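Hirnbridge data collection, weekly meeting
Saturday, 10:00, Zuvine lab
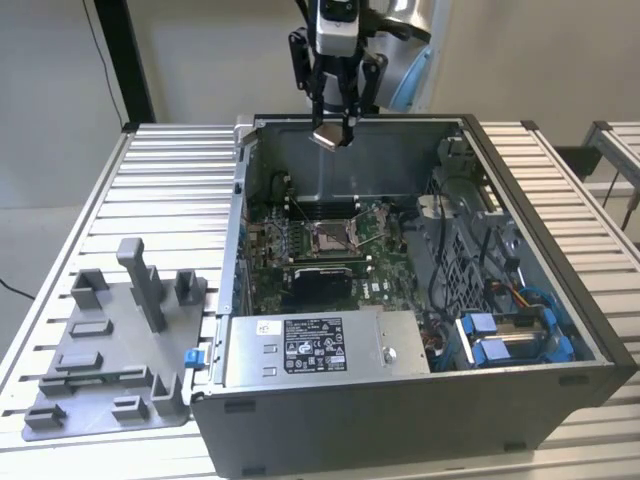 1. Last meeting
Minutes accepted with one change: the camera calibration item belongs to the Jafarzadeh project and was moved there.

2. Demonstration count
The target for the PC assembly task stays at 200 accepted episodes. Review of the last batch rejected 7, mostly for long pauses before release. Rejected episodes are kept in a separate folder and not deleted.

3. Task setup
Case stays on its side with the panel off. Operators had been starting with the arm at different heights. Agreed: start from the home pose every time, and shift the case a little between episodes so the model does not learn one position. The fixture plate does not move.

4. Small metal parts
Drops near the motherboard are to be recorded to the end and tagged "drop". Do not stop the recording to pick the part up. Check the case for stray parts before the next episode.

5. Operator shifts
Shifts limited to 30 minutes with a 10 minute break. Labels to be entered during the break.

6. Training run
Ivar will be retrained when the batch is complete. No interim run.

Open: second set of fingertips, not ordered yet. Carried over to October.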